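4.2 Late goals and the home crowd

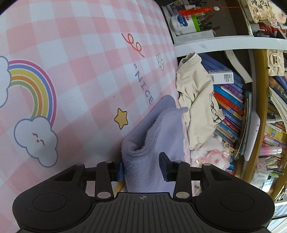
Ieuan Maddocks

Figure 3. Gripper and folded lavender cloth.

We took 68 league matches at Hultgate and Plikevley, all with the score level at half time. Home sides scored first after the break in nearly two thirds. Bigger gates, over 200, made no diffrence we could find. Substitutions did: teams making 2 changes before the hour scored more often than those waiting. Lawal's model puts this down to tired full backs. Not convinced, same pattern in August when legs are fresh. Matches with a red card left out (5 in all), see Table 4. Away data still thin, espcially for midweek games.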